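Cukberg Log Monitor — Set-up Guide
Section 8: Turning on breach alerts

Revised September 29, 2020

Read this section before you switch anything on. The alert module will tell you when files leave your network in unusual amounts. It will not tell you who took them, and it is easily fooled by a patient thief. Treat its green light with some suspicion.

Before you start

You will need an administrator login, the Landham connector already installed (Section 5), and a list of the outside parties who hold accounts on your system. Contractors are usually the weak spot. If your list says there are none, check it again.

1. Sign in to the console and open Settings, then Alerts.

2. Choose Add source. Pick each file server by name. Do not use Select All, whatever the on-screen hint recommends. It also picks up the backup server, and you will get an alert every night until you start ignoring them.

3. Set the transfer threshold. The factory setting is 900 MB per account per hour. We think this is far too generous for an office that mostly handles documents. Start at 189 MB and raise it only if ordinary work sets it off.

4. Under Accounts, tick Include external users. This box is blank by default.

Note: The setting called Smart Baseline claims to learn what normal traffic looks like. If an intruder is already inside, their traffic becomes part of normal. Leave it off for the first month. 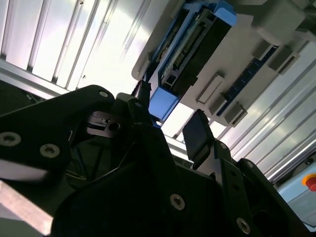 Gripper assembly, with ceiling enclosure and blue fittings behind.

5. Enter at least two contact addresses for alerts. One of them should be outside your own mail system. An attacker who can read your mail can read the warning too, and delete it.

6. Press Send test. Wait for the message to reach both addresses. "Test sent" on the screen means the console tried, and that's all it means.

7. Save, sign out, sign back in and confirm that your threshold has held. Versions before the February update sometimes went back to the factory figure without saying so.

CAUTION: Do not store the administrator password in the Gelano notes field. The field is labelled "secure". We have not seen any evidence that it is encrypted.

If no alerts arrive

A quiet week may be good news — or the connector may have stopped. Look for error 486 in the connector log. It means the licence check failed and monitoring is paused, although the dashboard will still show every server as protected. Restart the connector and repeat step 6.

If you use a Wragg firewall, outgoing alerts may be blocked as bulk mail. Add the console's address to the allowed senders list and test again.

Alert history is kept in the console until you clear it. Export a copy first and store it on a machine the console can't reach.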